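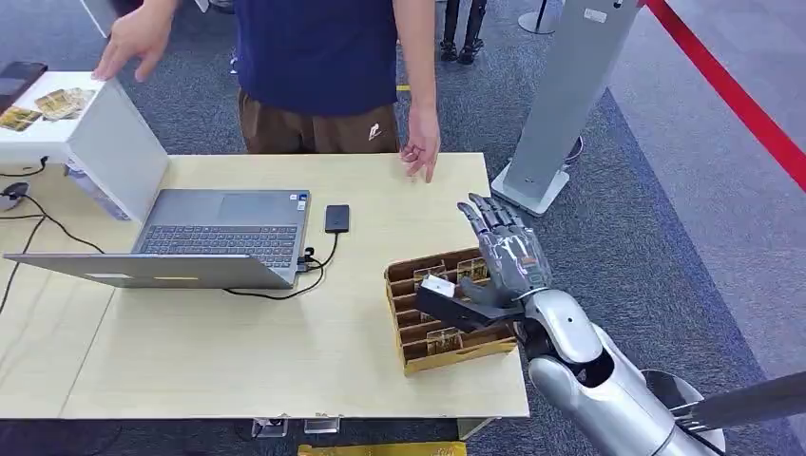
**What should a club check first when the hand keeps missing the slot?**

The tray. Tape it down and try again before anyone opens the code.

I say this as someone who has judged too many student demos and believed very few. Most "software faults" I get shown are a box that has crept sideways since lunch. Some tips, for what they're worth:

- **Mark the table.** Masking tape at all four corners of the tray. Pencil rubs off and leaves a grey smear.
- **Distrust a good run.** One clean placement proves very little. Ask for 40 in a row, and write down the misses too. Zulema Zapata's group did this in September and got 19, then stopped telling people it was finished.
- **Tie up the cables.** Velcro strips are better than cable ties - you will be undoing them again in ten minutes.
- **Leave the fancy grip alone.** Teams love a new grip the night before. I have yet to see one help.
- **Wipe acrylic cases with a soft, barely damp cloth.** Kitchen roll scratches them, whatever the packet claims.
- **Keep one person by the stop button.** That means standing there, not filming.

Ikhsan Ginting swears by rubber shelf liner under the tray instead of tape. I tried it at the Jostik open day and the tray still wandered, though he says I bought the cheap sort.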